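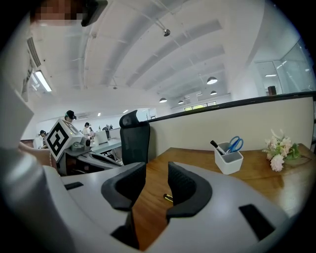 Tavion Marchetti told me in our first conversation that the 138 is a good bus with a bad timetable, and that I should please write this down before I write anything else. He takes it every morning from Stustley to Karnlow and he has an opinion on each stop. I did not agree with him at the beginning. After this project I agree with the larger part of it.

Student project report, spring term
The connection between bus 138 and the regional train at Karnlow
Submitted Apr 27, 2022

1. Why I chose this subject

Many students of our department live in Stustley, where the rooms are cheaper, and have their classes in Vikholm. The way has two parts. First there is the bus to Karnlow station, then the train. On paper the change takes six minutes. The bus stop was moved in December to the other side of the freight road, and the walk to the platform is now about 500 meters with a traffic light in the middle. The timetable was not changed together with the stop.

My question was simple: can a normal passenger reach the train, and if not, what does the passenger do then? I was also interested in how people speak of it. In the seminar we read several texts on waiting time, and they all say that a minute of waiting feels longer than a minute of riding. I wanted to see if this is also so in a small place where most of the passengers know each other by face.

2. How I worked

I rode the bus myself in the morning and noted the time when the doors opened at Karnlow. Then I walked to the platform at my usual speed. I decided not to run, although on some mornings it was hard to keep this rule. I wrote down if the train was still there.

The second part was the talks with passengers. I prepared a sheet with open questions and used it for the first two people only. It made the talk stiff. Later I only asked, "How was it today?" and wrote the answer as soon as I had a seat. Therefore the quotations are from memory and may be not exact in each word. I asked everybody for permission, and only Tavion wanted to be named.

I did not study the evening direction. There the train arrives first and the bus driver can see the people coming, so it is a different problem.

3. What I found

When the bus was on time, I reached the train, but only if the traffic light was green or nearly green. With a delay of even two minutes I did not reach it. The next train comes 14 minutes later, and it is a slower one, with a stop at Macapagal Street, so the loss in Vikholm is bigger than it looks from the platform.

The delay does not start where I expected it. I thought of the bridge, as everybody complains of the bridge. But most of the time was lost at the school stop, where the children get on by the front door and show their passes one after another. In the week of the school holiday the bus was early at Karnlow and had to wait before the last stop.

Passengers solve the problem in different ways. The older ones take an earlier bus and drink a coffee in the station. Some students get off one stop before and cut through the parking lot — it is shorter, but there is no sidewalk and in the dark I would not recommend it. One woman told me she does not look at the timetable any more: "I go when I go." She was the most relaxed person I talked with.

Concerning the feeling of waiting, the texts from the seminar were only partly right for Karnlow. People were angry in the moment when they saw the train leave. Afterwards, on the bench, they mostly talked with each other and seemed not so unhappy. The ones who were alone looked at the clock much more.

4. Limits

I am one person with one walking speed. For somebody with a stroller or a bad knee the change is surely not possible in six minutes, and I should have asked such passengers, but I met too few of them. Maybe they already stopped to use this connection.

The weather was mild the whole time. I have no data for snow.

5. Proposals

The cheapest change would be to let the bus leave Stustley four minutes earlier on school days. The drivers' break at the first stop is long enough for it, as far as I can read from the public plan. A second possibility is to open also the rear door at the school stop. Moving the stop back would be the best for passengers, but the old place is now a construction site and I could not find out for how long.

I sent a short version of these proposals to the bus company and have no answer until now.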